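Istanis Residents' Help Forum
Home > Household and Storage > Bedrooms

Storing small gift boxes and keepsakes in an open basket

Posted by Plotania_Lodgings on 06/10/2018

Good afternoon. I should be grateful for advice from members who manage storage in furnished rooms. We let rooms on terms of up to 365 days, and residents are provided with one plastic storage basket each, beige, without a lid, with a handle opening at either end. The baskets are intended for items that would otherwise be left on the bed or on the window sill.

The difficulty concerns small decorative boxes. Residents receive them as gifts, keep them after the contents have been used, and are understandably reluctant to part with them. They do not stack well, being of different sizes, and when placed in the basket with other belongings they are found at the bottom with crushed corners. At our last room inspection, in May, this was the most frequent remark on the resident comment sheets.

I wish to add a short paragraph to our room guidance and would welcome views on the following points. Should the boxes be placed in the basket first or last? Is a lining advisable? Is it acceptable to ask residents to store smaller articles inside the boxes, or does this lead to things being mislaid?

The baskets cannot be replaced in the present financial year, so suggestions that depend upon a different container will regrettably not be of use.

Posted by Stevens House Office

Thank you for raising this matter. We revised our own guidance on the same subject and the wording below may be adapted without acknowledgement.

Residents are asked to empty the basket completely before beginning, and to set it on the bed with all the items to be stored beside it. Working on the bed is preferable to working on the floor. The cover should be pulled flat beforehand, as small articles are easily lost in folds.

Boxes are to be placed in the basket first, the largest against one of the long sides. Smaller boxes follow, each standing on its base. A box should not be laid on its side unless it has been checked that the lid holds. Soft items, such as scarves or gloves, are then used to fill the gaps, so that nothing slides when the basket is carried. Nothing heavy should be placed on top of a card box. 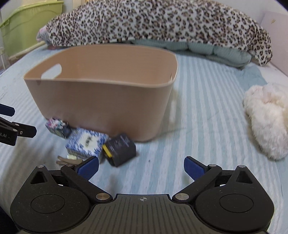
Basket and three small boxes set out on the bed before packing.

With regard to lining, we recommend one folded pillowcase or a thin hand towel. Paper was tried and was found to tear at the corners. Baskets with rounded corners will not take a stiff card liner without trimming, and we would not ask residents to do this themselves.

Small loose articles should be put into a box before packing begins. Our guidance limits this to one category of article per box, with a label on the underside where the pattern on the lid is one the resident wishes to keep clean. Since the label was introduced we have had almost no enquiries about mislaid items, although I accept that residents may simply have stopped reporting them.

We allow residents 5 working days after moving in to complete the arrangement, and the office will supply up to 2 labels on request. Further labels are charged to the room account.

Posted by Grostosance Member

Put the heavy things at the bottom. That is the usual rule and I do not see why boxes should be different. Empty ones can go inside each other if they fit.

Posted by Plotania_Lodgings

I am obliged to both contributors. The Stevens House wording is very close to what is required and will be put before our rooms manager with minor changes. We shall probably omit the charge for additional labels.

In reply to the second contribution, placing one box inside another has been considered. It is suitable for plain boxes. Where the outside is printed, residents have expressed concern that the surface will be rubbed, and we should not wish to make it a requirement. It may be mentioned as an option.

One point remains open. Several of our rooms have the basket kept beneath the bed, where the clearance is low, and a tall box standing on its base may catch on the frame when the basket is drawn out. If any member has settled on a maximum height for stored items, I should be pleased to hear what figure was chosen and whether residents observe it.

This topic will be closed to new replies after 90 days without activity.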